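Hubmann sortiert sein Lager neu, und die Boxen haben jetzt Etiketten

16. Juni 2021

Wer in den letzten Wochen bei Hubmann etwas abholen wollte, kennt das: Man steht im Gang, wartet, und irgendwo hinten wird ein Karton nach dem anderen aufgemacht. Ich hab selbst mal eine halbe Ewigkeit auf ein Päckchen Floristendraht gewartet (gut, ich hatte auch die falsche Bestellnummer dabei). Damit soll jetzt Schluss sein. Der kleine Dekoverleih in der Zernergasse räumt um, und zwar gründlich!

Angefangen haben sie mit dem hinteren Raum, in dem die Ware zusammengestellt wird. Die alten Holzregale sind raus, dafür stehen jetzt Metallregale von Flurkex drin, offen und hoch genug, dass man für die oberste Etage einen Tritt braucht. 177 Boxen sollen am Ende darauf Platz finden, verteilt auf das Lager und den Packraum. Bisher sind 104 eingeräumt, der Rest steht noch im Keller und wartet auf den nächsten freien Vormittag.

Am meisten gefreut habe ich mich ja über die Liste. Bei Hubmann gab es die nämlich lange nur im Kopf. Jetzt ist jeder Artikel erfasst, 1.382 Posten insgesamt, von der Kunstblume bis zur Tischklammer. Beim Durchgehen sind Sachen aufgetaucht, die längst als verschollen galten — unter anderem eine ganze Kiste Serviettenringe, für die vor zwei Jahren schon Ersatz gekauft wurde. Tja. Jetzt gibt es eben sehr viele Serviettenringe zu leihen, falls jemand eine große Hochzeit plant.

Für die Kundschaft ändert sich erst mal wenig. Abgeholt wird weiterhin vorne an der Theke, zurückgegeben auch. Neu ist, dass man sich Kunstblumen und Trockensträuße vor dem Ausleihen am Tisch im Packraum anschauen darf, wenn man vorher kurz anruft. Das fand ich bisher immer schwierig, so nach Katalogfoto zu bestellen, gerade bei den Trockensachen. Die sehen in echt oft viel brauner aus, als man denkt.
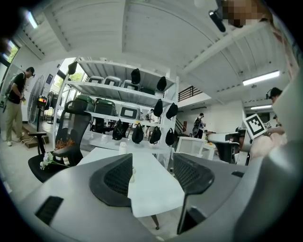

Ein paar Baustellen gibt es natürlich noch. Die Kleinteile sollen in die Boxen, aber was ständig gebraucht wird, bleibt an Haken vorn an den Regalböden, damit man nicht dauernd den Deckel abnehmen muss. Ob das auf Dauer ordentlich aussieht, wird sich zeigen, ich bin da von meinem eigenen Flur her eher skeptisch. Über die Farben der Boxen wurde wohl auch lange diskutiert. Grau und Dunkelgrün ist es geworden, und ich finde, das passt gut zusammen.

Im September soll dann alles stehen. Bis dahin kann es an den Umräumtagen vorne etwas länger dauern, also lieber ein bisschen Zeit mitbringen. Etwa 37 Teile, die nicht mehr verliehen werden, gehen außerdem günstig weg, darunter Vasen und Windlichter der Serie Ivine. Die liegen in einer Kiste neben der Theke, Preise stehen dran — ich hab mir schon zwei Windlichter gesichert.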